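Balasberg Sock Line: data card

Version 2, released Dec 10, 2023
Maintained by the Zunosden household textiles group

What this is

A collection of recordings about one small chore: socks and a clip hanger. We love this chore! It looks like nothing, and then you notice how differently a ribbed sock and a smooth one behave when you pick them up by the cuff. The set holds 400 short episodes, each no longer than 30 seconds. If you work on laundry, folding, cloth sorting or anything soft and floppy, we hope you find something good in it.

The things in it

The socks are everyday knits in plain colors: rust red, light gray, and blues from bright to very dark. Some have a fine tight rib and some a heathered knit, and the difference matters more than we expected when we wrote the first labels. A ribbed sock stretches at the cuff and springs back, and the heel keeps a bulge of its own even with no foot in it.
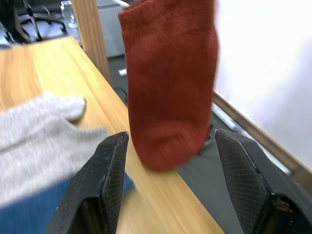
Rust-red ribbed sock hanging toe down, light gray sock on the table.

Everything happens at one light wooden table. We kept the pale top on purpose, as the grain gives a nice even background and dark socks stand out beautifully against it. Gray ones are harder, so please check your masks on those first.

Labels

Each episode has a plain text file with one line per item:

color, knit, state, place

State is one of flat, bunched, folded or hanging. Place is table, hand or clip. "Hand" means whatever is holding the sock at that moment, and we left the word as it was in version 1 so old scripts keep working. If a sock is held and clipped at once, it gets "clip".

Bunched was the label we argued over most. Our rule now is that a cloth counts as bunched when it stands up from the table in one or more humps and you can't trace the full outline from above. 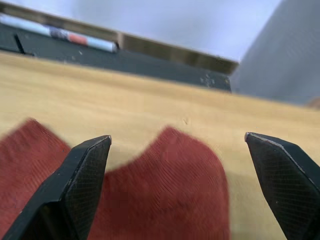
Folded is kept for a crease made deliberately, with edges brought together. A toe that flipped over by itself is still flat in our books, and you'll find plenty of those. Where two labelers disagreed, both lines are kept and the second one starts with a question mark. We think those are the most interesting episodes in the whole set, so do have a look at them!

The hanger

We are very fond of the hanger. It's a cream-white plastic one shaped like a cloud, with a straight rail along the bottom and a row of metal clips on little wire hooks. The clips swing, and the whole thing tilts when the weight is all on one side, so the order in which things go up changes what happens next. Clip positions are numbered from the left as seen from the table. Empty clips are not labeled.
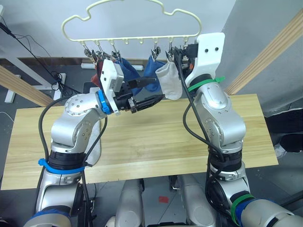 A sock hung by the cuff is "hanging, cuff". One caught by the toe or the side is "hanging, other", and we didn't split that further. Anything with its lower edge still touching the table stays out of the hanging class until it clears the surface.

Known gaps

No pairs matching. The labels say nothing about which sock goes with which.
Kopecký split: 4 episodes have the color column swapped with the knit column. Fix coming in January.
Motion blur is left in. Sort by the sharpness column if you want the crisp frames first.
No patterned socks yet. We'd really like stripes.

Getting started

Unpack the archive and open index.txt. The Burnex viewer reads the folder directly and shows labels next to each frame, and any text editor will do for the label files themselves. Corrections are very welcome; send the episode number and the line you would change.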